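Community & Learning News
December 31, 2025
By the Vullside press desk

VULLSIDE OPENS BOOKING FOR DAMERO, A BENCH SKILLS COURSE FOR COMPLETE BEGINNERS

Vullside is delighted to announce that booking is now open for Damero, a ten-week evening course in the everyday skills of the laboratory bench. The course starts in the spring at the Sedgwick building, with a second group following at Manville in May, and it is open to any adult who would like to learn how to pour, measure, label, carry, wash and put away glassware properly.

No science background is needed, and there is no exam at the end. People who enjoyed chemistry at school and haven't touched a test tube since are very welcome, and so are those who hated it!

Damero grew out of the open bench evenings that Vullside has been running at Sedgwick over the past year. In all, 253 people came along, and between them they spent 2,276 hours at the benches. The evenings were meant to be a gentle look at simple experiments – indicators, filtering, growing crystals – but the feedback forms kept coming back with the same request. People wanted more time on the plain handling. How do you hold a beaker when it's nearly full? Where do you put the lid while you pour? What do you do first when something goes over?

So we have built a whole course on exactly that, and we are thrilled with how it has come together.

What the course covers

The first two weeks are all about the bench itself. Learners set out their own space, choose where the rack goes, find a home for cables and lids, and keep a folded cloth where they can get at it. It sounds small, and it takes longer than anybody expects. Everyone's bench looks different by the end of the first evening, and a good half hour is given over to walking round and seeing how the others have done it.

Weeks three and four are for pouring and reading. Learners work with beakers first, then with measuring cylinders, and compare the two. Many people are surprised to find that the lines printed on a beaker are only a guide, and that a cylinder will give a much closer reading. There is plenty of practice at bending down to get the eye level with the liquid, and at using the spout to keep a steady stream.

Week five is test tubes: filling them, stoppering them, and getting them in and out of a rack without knocking the neighbours. It was the most popular part of the open evenings by a long way, and we have given it a full session of its own.

Week six is spills, and we are very pleased with this one. A liquid the colour of weak tea is used throughout (it is water with food colouring) and learners take turns dealing with beakers laid over on the bench in different ways. Some have most of the liquid still inside. Some don't. The group talks through what to do before anyone touches anything: move the electrical things, check for broken glass, then stand the beaker up, then wipe. A beaker on its side can hold a good deal more than you would think, and a calm pair of hands will often save most of it.
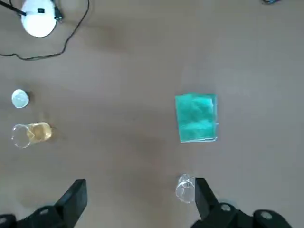
A beaker on its side, with a folded cloth also on the table.

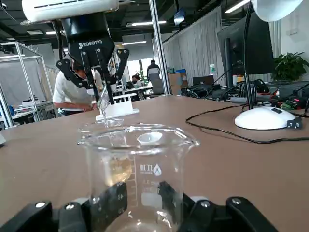

Lacey Stockdale thought the spills session should come sooner, in the second week if possible, and told us she had spent her first few evenings at Sedgwick so worried about knocking a beaker over that she barely filled it. Once she had cleared up a few on purpose she relaxed, and her pouring got better straight away. She would also like to see more cloths on each bench. We have listened on both counts. Spills will stay in week six for the spring group, with a short taster added to week two, and every bench now has a stack of cloths as well as a roll of paper towel.

Weeks seven and eight move on to washing up and drying. There is a right way to wash a test tube, and most of us were never shown it. Learners use bottle brushes in three sizes, rinse with tap water and then with purified water, and leave everything upside down to drain. The drying racks at Sedgwick are new, and they are a joy to use.

The last two weeks bring it all together. Each learner chooses a simple piece of practical work from a list of twelve and carries it out from bare bench to bare bench, including the clearing away. Past favourites from the open evenings include red cabbage indicator, separating sand and salt, and the slow layering of sugar solutions, coloured from pale yellow to deep orange, in a single tube. That last one needs a very steady hand and looks wonderful when it works.

New glassware and better storage

Damero would not be possible without proper equipment, and the storeroom at Sedgwick has been given a good going-over to get ready. We now hold 2,000 pieces of glassware, from small beakers and test tubes up to the large flasks on the top shelf. Of these, 1,082 are new this year. The older pieces have all been checked for chips and star cracks, and anything doubtful has gone.

The shelves have been put in order by size, with the beakers at waist height and the heavy items low down. Lids, caps and stoppers used to live in one large drawer, which was a constant source of grumbling. They now have shallow trays of their own, and each tray has an outline drawn on the bottom so that a missing cap shows up at once. Test tube racks are kept together by the door, so learners can pick one up on the way in and drop it back on the way out.

Cables have had attention too. Lamps and other small powered items are stored with their leads wrapped and tied, and the course notes include a full page on where to run a lead across a worktop when there is liquid about. It goes round the back if it can. If it can't, the wet work moves to the other side of the bench.

Small groups, unhurried evenings

Each group will have no more than fourteen learners, working in pairs, with two tutors in the room. Sessions last two hours, with a tea break in the next room halfway through (no mugs on the benches, please). Learners who miss a week can catch up at the open bench evenings, which will carry on as before.

We have tried hard to keep the pace friendly. Some people get the hang of pouring in ten minutes and want to race ahead, and some would happily spend the whole evening on it, and both are fine. The course notes are printed in large type with drawings on every page, and they lie flat when opened – a small thing, but one that a lot of people asked for.

Goggles and aprons are provided in a range of sizes. Learners should wear closed shoes and tie back long hair. Short sleeves or sleeves that roll up well are a good idea, as loose cuffs have a habit of catching on the tops of test tubes.

The Manville group

We are especially excited to be taking Damero to Manville for the first time. The room there is smaller than the one at Sedgwick and has lovely high windows along one side, which makes reading a scale much easier in the early evening. The benches are a little lower, so they will suit anyone who prefers to sit. Glassware for the Manville group will travel over from the Sedgwick store in padded crates and will stay there for the full ten weeks.

The programme is the same in both places, apart from week eight, when the Manville group will do its drying on folding racks.

How to book

Places can be booked at the Vullside front desk or through the bookings page on our website. Please say which group you would like to join. If the spring group at Sedgwick is full, we will offer you a place at Manville or add you to the waiting list, whichever you prefer. Pairs of friends who would like to share a bench should mention it when they book and we will do our best.

There is step-free access at both buildings, and height-adjustable benches are available at Sedgwick on request.

Notes for editors

Damero is a ten-week adult course in basic laboratory bench skills, run by Vullside at Sedgwick and Manville.

The open bench evenings at Sedgwick continue through the spring, with no need to book.

Reporters are welcome to visit a session by arrangement with the press desk. Visitors on the bench side of the room will be given goggles and an apron.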